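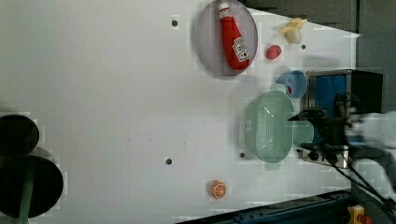
Ketchup on its plate, with play food, a colander and a small oven on a white table.

Looking after play food and toy dishes
By Ursina Rüegg

Play food gets handled more than most toys and washed less. It goes in mouths, under sofas and into real shopping bags. The tips on this page cover cleaning, sorting, small repairs and where to keep it all. They are for plastic sets unless another material is named.

Before you start

Empty the toy box onto a table and not onto the floor. A pale, plain tabletop is best, as small red and yellow pieces show up on it and the crumbs do too. If the table has holes or gaps in it, put a tray underneath the smallest pieces. Peas and coins are the usual ones to go missing.

Open every cup, pan and bowl and look inside. Children put things away in other things, and a strawberry at the bottom of a cup can stay there for months. The same goes for toy ovens, tills and handbags. I found a real half biscuit in ours in October and it had not improved.

Take out anything with a battery compartment and put it to one side. It must not go in the water with the rest.

Washing plastic pieces

Fill a washing-up bowl with warm water and a small squirt of ordinary washing-up liquid. Hand-hot is enough. Very hot water can warp thin plastic, and colanders and fruit skins are often the thinnest things in the set.

Leave everything to soak for 30 minutes. Use an old toothbrush for seams, stalks and anywhere two colours meet. Segmented pieces such as orange slices hold dirt in the grooves, so brush along each groove from the middle towards the rind. Toy bananas with an open peel want doing on both sides, right down where the peel joins the fruit.

Toy colanders and sieves can be done with the same toothbrush. Work from the outside first and then from the inside, and hold the thing up to the light to see which holes are still blocked. A wooden cocktail stick will clear the last few. Don't use a metal skewer, it scratches the plastic and the scratches fill with dirt again.

Hollow pieces

Hollow fruit often has a pinhole somewhere from when it was made. Water gets in and comes out slowly, and the inside can go black. Squeeze each hollow piece under the surface before you wash it. If bubbles come up, take it out and wipe it with a damp cloth instead.

If water has already got in, squeeze out what you can and stand the piece hole downwards on a folded towel overnight. Should you see black specks when you squeeze, throw it away. Replacement fruit is cheap.

Bottles and jars

Some families give children a real bottle that has been emptied, and some buy a play one. For a real one, take the cap off, rinse until the water runs clear, then soak the bottle and cap separately. Sauce dries hard in the thread of the neck. The toothbrush is the tool for that as well.

Try to keep paper labels dry. If the label matters to the child (and the label on the ketchup nearly always does), cover it with clear sticky-backed plastic before it goes into play, cut slightly bigger than the label and pressed down from the middle outwards. Printed plastic labels can be wiped over but will lift if they are soaked.

A play bottle should have its cap glued on if the child is still putting things in their mouth and the cap is small enough to swallow. Check the glue each time you wash it.
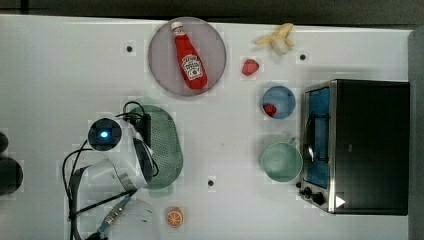
Sort by use, not by colour. It is tempting to put all the red things together, and it looks nice for an afternoon, but a child who wants to make lunch is looking for a plate and something to put on it. Keep plates, bowls and cups in one tub, fruit and vegetables in a second, and pans, colanders and other cooking things in a third. Bottles can stand in with the cooking things.

Tubs should be shallow enough that the child can see the bottom. A deep box means tipping the lot out every time. I use the Radora low tubs, but an old roasting tin does the same job, and so does a drawer from a broken chest.

Put a strip of masking tape on each tub with a drawing of what goes in it. My own drawings are poor and the children manage.

Toy ovens and cookers

Don't put a toy oven in water, even if it has no batteries. Water gets behind the panels and into the screws, and the door starts to stick. Use a cloth wrung out in soapy water, then one wrung out in plain water, then a dry one.

Knobs collect a grey ring around the base. Wind a thin strip of damp cloth round the knob and pull the ends back and forth. If a knob pulls off easily, take it off, clean behind it, and push it back on in the same position.

Wipe metal trim in one direction and dry it straight away, or it will mark. For door windows, a little white vinegar on a cloth takes off fingerprints. Do the inside of the door as well.

A door that drops open by itself can often be helped with a small felt pad stuck just inside the edge. One that won't open usually has a piece of food jammed at the back. Shake gently before you reach for a screwdriver.

If a real small oven has been handed down for play, cut the plug off and have the flex removed completely. Check the door glass for chips and the frame for sharp corners. Any loose racks are better taken out.

Wooden and felt pieces

Wooden food should be wiped, never soaked. Let it dry on a rack and not on a radiator, which can crack the paint. Rub rough spots with very fine sandpaper.

Felt food can go in a net bag on a cool wash if it is machine stitched. Glued felt comes apart, so sponge it by hand. Pull it back into shape while damp.

Drying

Stand cups and bowls upside down on a tea towel with one edge resting on a spoon handle, so that air can get under. Colanders can go any way up. Turn the fruit once. Nothing should go back in a tub while it is damp, and tubs with lids are worse for this than open ones. If you are in a hurry, a real salad spinner is good for small pieces.

What to throw out

Get rid of anything with a split edge, a sharp break or a smell that washing hasn't shifted. Peeling paint is another reason. Pieces that have lost their other half, such as one side of a cut fruit, can stay if the child still uses them.

Count a set only if you mean to pass it on. Ours came from a cousin as 71 pieces and I could find 60-odd, with no sign of the egg box. Put a note in the bag saying what is missing and the next family will not spend an evening looking for it.

How often

Once a month is enough for most homes. Wash sooner after a tummy bug, after a party, or if the set has been out in the garden. Wipe plates and cups in between if real snacks have been served on them.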